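Projects > Robots > Gripper diary

Four evenings in, and I have a gripper I can hold in one hand and squeeze with the other!

If you read the April post you'll remember version one, the one with the flat fingers that let go of everything smoother than a dishcloth. I learned a lot from it (mostly about screws). This build keeps the same basic idea, a hand-held gripper that you carry around like a tool and do real chores with, so that later on an arm can try the same chores from what the gripper recorded. The project name is Mandia now, and I've stopped pretending I'll change it.

The big difference is the fingers. I printed these in yellow, tall with a long slot down the middle, and the slot does so much of the work. When you press the finger against something round it gives a little and wraps, and when you let go it springs right back. I went through 3 versions of the slot before I was happy. The first was too narrow and felt like a ruler. The second was so wide that the finger folded over on a pair of socks. The third is in between and I love it.

Then there's the trigger. On version one it lived on the gripper itself, and after ten minutes my thumb hurt. Wyn Morris from the Flikuro workshop suggested pulling it off and putting it on a cable, so you steer with one hand and squeeze with the other. I grumbled, because it meant opening up the whole body again and finding somewhere for the cable to come out. Wyn was right. It's so much more relaxed, and two people can share the job if they want to, one steering and one on the trigger, which is a lot more fun than it sounds. The cable is purple because the Nudico parts drawer had purple.

Wiring notes, for anyone copying this: leave more slack than you think. My first cable was just long enough on the bench and hopeless the moment anybody turned around. Put the strain relief on before you solder (I did it after, then did it all again). The position reading from the jaws was noisy until I moved the ground wire, and now it holds steady at 200 readings a second. One short session gives me a file of 3000 lines or so many more that my old laptop starts to wheeze, so I'm trimming the logs before I plot anything.

For testing I've moved on from blocks. Blocks are easy! Clothes are where it gets interesting, and a bed is a great place to practice with them, nice and soft if you come in too low, with plenty of room to spread things out. A folded jacket, a backpack and a bit of black lace all ask for completely different squeezes.

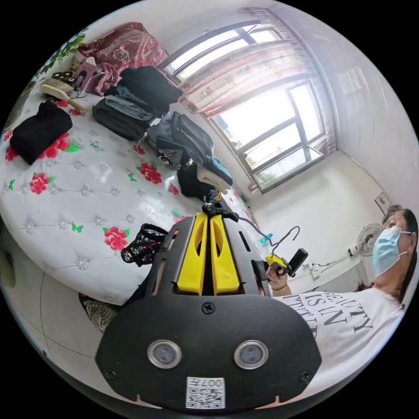 Thin fabric is still my weak spot. If I come straight down on it the tips skate across the top, so I've started tilting the gripper a little and pushing forward before I close. That pinches up a fold, and a fold is something the fingers can hang on to. Thick knits are the other way around: easy to grab, but they bring their neighbors along.

Next up is a softer pad for the fingertips, and a proper clip for the trigger so it doesn't end up on the floor between runs. I also want to try hard little things like figurines and hairbrush handles in the same session as the clothes, without changing any settings. I'll put the finger files up once I've cleaned out the leftover test shapes.

Comments

Thongsuk: Did you print the fingers standing up or lying down? Mine split along the layers every time.

Reply from the author: Lying on their sides! Standing up they snapped for me too. Slow the first few layers down as well.

Wyn Morris: I would like it noted that I said "put it on a cable" back in version one. Looks great. Bring it by the workshop and we'll try it on the rag bin.

pegboard_fan: More on the strain relief please, I'm at exactly that step and have already soldered. Oops.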